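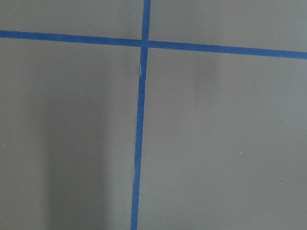 *Wrist camera, blue tape cross on the gray table. Note the creased bit on the vertical strip, just below the crossing.*

**To:** Brosdale cell list
**From:** Manaia Kereama
**Subject:** Re: Re: offset fault, proposed root cause

Dagný, all,

I've read the write-up twice and I'm still not convinced. Quoting the part I have trouble with and answering underneath.

> On Monday, February 6, 2023 the arm came down short of the pick height and stopped on a force limit. We restarted and got the same stop on the next cycle. Position error against the tape origin was 72 mm in the worst case. After looking at the wrist view we noticed the vertical tape is wrinkled near the crossing. Our conclusion is that the Phí locator picked up the wrinkle instead of the true crossing and shifted the whole work frame. Corrective action: replace tape, rerun origin, close ticket. I'd like to hand the cell back to the Oltex people this week if there are no objections.
>
> Dagný Thygesen

I have objections.

The wrinkle is real, I can see it as well as anyone. There's a pale, crinkled patch on the left edge of the strip and a small kink where it should run straight. If you told me the locator was off by a few millimeters on account of that, I would sign the ticket. But the kink is tiny and it sits right under the crossing. How does a mark that close to the true origin throw the frame by 72 mm? Either the locator matched something else entirely or the tape has nothing to do with it.

If it matched something else, there are other candidates in the same view. There's a soft dark shadow running down the lower left, a good deal bigger than the wrinkle, and a faint smudge under the horizontal strip a little right of center. I don't know what casts the shadow. I would want to know before I started peeling tape. The bits of dust I'd leave out of it, they're only specks and the locator is supposed to throw out anything that small.

Then there's the height. The arm stopped short, in Z. A bad match on a flat cross moves you in X and Y first. I can invent a way for it to leak into Z, if the locator is working out distance from the tape width, but the write-up doesn't say that it does, and the Phí settings I was given in May had that turned off. Did somebody turn it on? If so that's the finding, and it belongs in the first paragraph.

My bigger complaint is with the restart. The arm hit a force limit, somebody cleared it, and it did the same thing again. The limit did its job both times, fine. But clearing a force stop without knowing the cause is how people get hurt, and the report gives it half a sentence. I'd like to see in writing:

- who cleared the first stop, and whether anyone was inside the guard at the time
- what speed the arm was set to on the second cycle
- whether the origin check ran before that cycle or got skipped
- the raw locator score for both cycles, not just pass/fail

On the last one, the log has the score at every origin check. There are 1152 entries on the drive copy I have and it stops before the fault. Please send the rest. If the score dropped on the bad cycles, I'll take the tape theory a lot more seriously. If it stayed where it was, then the locator was happy with what it saw and we should be looking at the mount or the tool offset.

Before anyone touches the tape, I suggest this:

1. Leave both strips exactly where they are, crease included.
2. Lock the arm out and check the camera mount bolts by hand. Mark them with paint so we can tell later if they move.
3. With the tool off, run the origin check 300 times at crawl speed, guard closed, and save every frame and score.
4. Change one thing (the lighting, so the shadow goes away) and run it again.
5. Only then put down new tape, and run it a third time.

Dagný told me on the phone that this is a lot of fuss over a strip of tape. Maybe. But if we swap the tape first and the fault doesn't show up for a week, we'll have learned nothing, and the next report will say the fix held. We did exactly this at Plirnisard with the loose connector. It got "fixed" by cleaning the table, and it came back.

One more thing on the tape. Both strips look a bit crooked in the wrist view. That could simply be the camera angle, the horizontal one seems slightly thicker on the right as if that end were closer. But it means the camera may not be square to the table at the check pose, and I can't find a reference view from commissioning to compare it with. Does one exist? If the camera was always tilted like that, good, say so. If it wasn't, I think we've found a much better suspect than the wrinkle.

I'm not approving handover on what we have. The ticket stays open and the cell stays at reduced speed until I see the scores.

Manaia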